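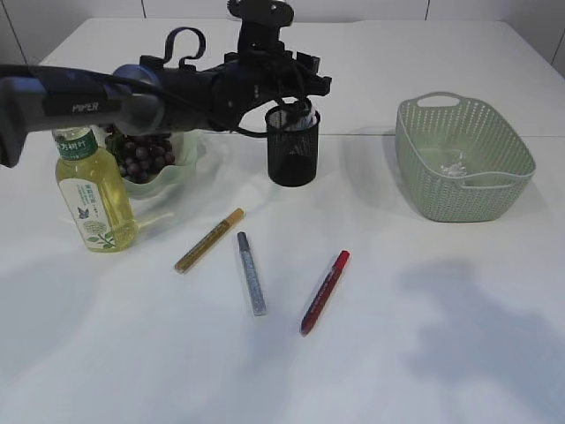 The Randley in white, with a black mesh pen cup.

Randley Work Table
Sold by Wila
Availability: In stock, ships flat

The Randley is a table. We've sat through enough meetings with the word "workstation" in them to know what we were supposed to write there, and we're sticking with table. It has a top, four legs and a bar underneath that your feet will find within the first hour and never leave alone again.

We make it for the kind of room that has to do several jobs badly: home office until five, homework until seven, and after that the place where the mail goes to be ignored. It comes in white. We tried it in a color called Oat for one season and sold 11 of them, several to our own relatives.

The top

Smooth, matte, wipes down with a damp cloth and a drop of dish soap. Please don't use scouring powder. Please don't use the green side of the sponge either, and yes, we know the green side is the one that works. Coffee rings come off if you get to them the same day. Permanent marker lives up to its name, although rubbing alcohol on a rag will talk it down to a gray smudge you can put a plant on.

The edges are rounded over slightly so they don't dig into your forearms. White does show crumbs. We consider this a feature if you're tidy and an accusation if you aren't.
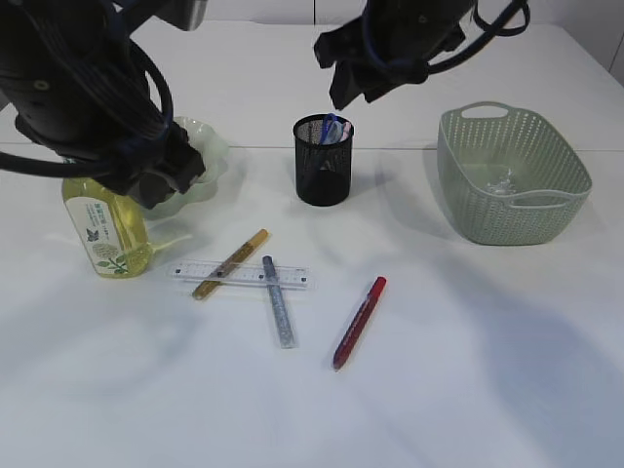
Photo courtesy of Upadhyay / Wila product pages

The legs

Steel, powder coated, with a leveling foot on each one. Your floor is less flat than you think it is. Turn the feet by hand until the table stops rocking, then load it up with whatever it's going to hold and check again. The folded piece of cardboard you've been using under your old table can be retired with honors.

Assembly

You'll get a top, two leg frames, the foot bar, a bag of 16 bolts and one hex key, which will join the others in your drawer. Put the top face down on a blanket. Start every bolt by hand before tightening any of them. If you tighten the first corner all the way because it felt good, the last corner won't line up, and you'll call us, and we'll ask whether you started every bolt by hand.

The whole thing weighs 35 pounds put together. One person can build it. Two people are better for flipping it over, and it's a decent test of a new roommate.

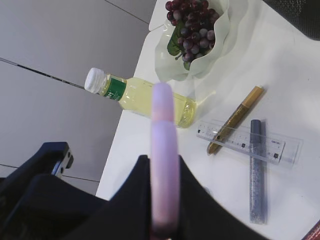
Shalini Katiyar wrote in to say the foot bar sits too far back for her and that she'd happily trade it for a shelf. She has moved hers to the front pair of holes, where it isn't supposed to go, and reports that it's fine. We've tried it since. It's fine. The next printing of the instructions will pretend we thought of it.

What it isn't good for

Clamping. The overhang is narrow and the top will mark under a metal jaw, so if you build things out of lumber, get a real bench. It also won't survive the porch. The legs would cope with a wet December, but the top swells at the seams and there's no repairing that.

Hot pans need a trivet. We have a photo on the wall of the shop of what happens without one, sent to us by a customer asking whether it was covered. It was not covered.

What is covered

Two years on the legs and hardware, including bolts lost by anyone under the age of ten. Write and tell us which part, and we'll mail it. You don't have to send a picture, though people do seem to enjoy sending pictures.

Goes with

The Drirkum drawer, which hangs under the right or left side on its own rails and takes pens, chargers, stamps and that one key. It's shallow on purpose. Our first version was deep, and within a week everyone who tested it had lost a stapler in there.
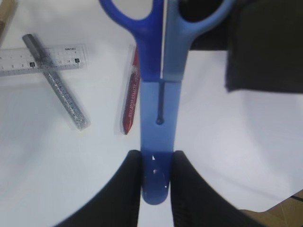

Had this for a year now in the sewing corner and it's the only table in the house that doesn't wobble when I get going. Four stars because the bag of bolts was taped to the inside of the box lid and I'd already thrown the lid in the recycling. Had to go get it in my slippers.

Reply from Wila: The bag is now taped to a leg. Sorry about the slippers.

Returns

Send it back within a month if you don't like it. Keep the box until you've made up your mind, lid included. Orders placed by noon on Friday go out the same day; anything later waits for the truck on Monday, and so do we.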